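Review: the Trekska bin-picking kit at the Unda open day 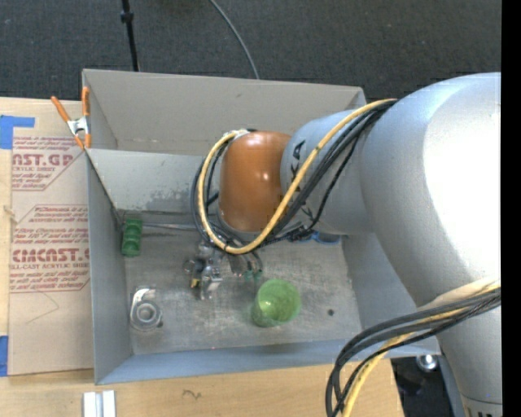 The Trekska demo cell, with the arm reaching into the metal bin beside a tilted green cup.

I have been to enough automation open days to know the order of events. Coffee, a talk with a graph that goes up, a robot doing one thing very well, and then a chat with somebody who would like your email address. Unda's day in April kept to the order, and I went mainly for the third item, the Trekska bin-picking kit. We pack mixed returns where I work and I have been asked more than once whether a robot could do it.

What you get for your money is the gripper, the software and two days of someone's time. The arm is extra, and so is anything it stands on. Sølve Strand from Unda ran the demonstration and was clear about that when I asked, though the leaflet is a good deal less clear. The leaflet says "complete picking solution" on the front and lists what isn't included on the back, in grey.

The task was simple enough. A few unlike objects go in a big metal bin, the arm reaches in, picks one up, lifts it over the side and puts it down. I liked that the bin was scratched and scuffed, with worn patches on the panel at the back. It looked like a bin. I have seen these things shown off with matching white cubes on a white sheet, and you learn nothing from that.

I was less keen on how few things were in there. There was plenty of bare floor between them, and picking up a cup with clear space on every side is a long way from picking one out of a heap. When I asked to see it with the bin half full I was told the afternoon session would cover "denser scenes". I stayed for the afternoon session. It had a couple more objects in it.

Now the good part. The green cup is see-through, or near enough, and it was lying tipped over with its mouth pointing up and to one side. Cameras have a hard time with that sort of thing and I expected it to be left till last, or quietly taken out. The gripper went in with its thin green-tipped fingers, closed on the rim and brought the cup out at the first go. On a later run it missed, backed off, and got it on the second try without anybody touching the controls. I was more impressed by the miss than by the clean pick.

The round metal piece gave it more bother. Twice the fingers slid off, and the second time Strand stopped the run and moved the thing by hand. He did say so out loud, to his credit. A small flat tray in the back corner was the slowest of the lot, as the arm had to work its way in close to two walls, and it is a bulky arm. Anyone with deep, narrow bins should take their own along and ask to see it tried.

Then there are the cables. Black ones and a yellow one run along the outside of the arm and loop round the last joint, right where it goes down into the bin. Fine for a demo. In our place they would catch on something within a week. I asked whether a tidier version was coming and was told a cover is "being looked at". The rest of the cell had the same workshop feel, with a spring clamp on the edge of the bin and blue tape on the table. I don't mind that at an open day, but I'd want to know how much of it turns up in the crate.

On numbers, the talk promised 300 picks an hour. I sat with my watch for a stretch of the morning and got 140, and that was with stops for questions, so call it unfair if you like. The other figure on the slide was 3000 picks without a fault. Helge Forsberg, who had come over from a firm that already runs the older Gunach kit, asked what counted as a fault. A dropped object doesn't, if the arm goes back for it. That seems to me to be worth a line on the slide.

Forsberg's view, for what it's worth, is that the Trekska is better than the Gunach at anything shiny or clear and no quicker at anything else. He also thought the Lubis suction head would beat both on flat boxes at a lower price. I haven't tried it, so I pass that on as hearsay.

Good points: copes with a see-through cup, tries again by itself, honest man at the controls.
Bad points: slow in corners, cables on the outside, leaflet, never shown with a full bin.

Would I buy one? Not on this showing. I've asked Unda for a trial with a load of our own returns, tipped in as they come, and they have said 6 weeks. If it happens I'll add the results underneath.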